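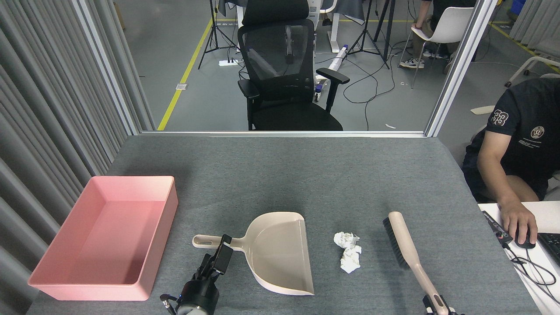 Wilex records robot demonstrations for companies that train two-arm systems. An operator guides both arms through a household or bench task by remote control, and we store the joint positions, gripper states and video from each attempt. Cleanup work makes up much of the current catalog – a dustpan in one gripper, a hand brush in the other, crumpled paper on gray felt. Each task is recorded in sets of 114 attempts. 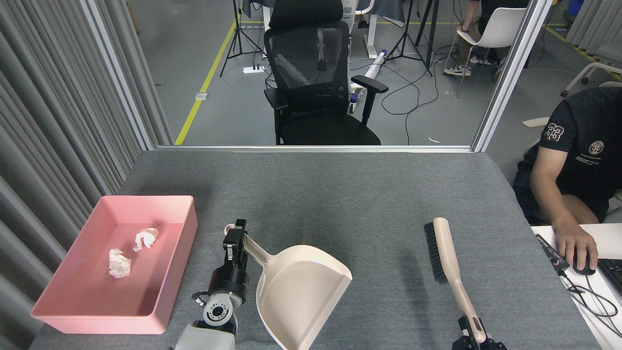

Dustpan and brush task, with paper in the pink tray.

The company has 37 employees at 2 sites, Prusden and Prustevetti. Data is delivered with a task sheet and an error log. Failed attempts are kept and labeled. Requests for new tasks are reviewed each February.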